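How to run a hands-on gripper demo at an open day

I ran our clothes-hanging table at the Prader open day in March, and people loved it! Imad Saliba asked me to write up how we set it up so the next group can copy it. You need two hand-held grippers, a rail, a black backdrop and something nice to hang up.

Step 1: Pick one good garment

Go for something with a bit of body. Thin shirts slither around and beginners get frustrated (I tried silk at home, never again). Corduroy is great, the ribs give the finger pads something to bite on. Leave the price tag on if you like, visitors always ask.

Step 2: Get the hanger on the rail

Put the garment on its hanger first, then hook it over the rail at chest height. I show it once, slowly, with a gripper in each hand, and close the fingers on it as I come in toward the front. Blue corduroy on a white plastic hanger shows up really well against black cloth, even from the back row.

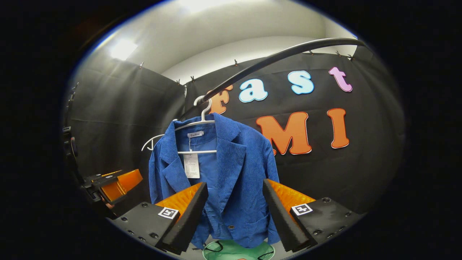
Step 3: Hand over the grippers

Let people squeeze them in the air a few times before they go near the clothes. Kids of 11 or so pick it up fastest. Grown-ups squeeze too hard, so tell them to relax their wrists!

Step 4: Keep the line moving

Two tries each, then swap. We gave everybody around 2 minutes, and that felt right. If there's a lull, straighten the lapels and have another go yourself, people wander over when they see something moving.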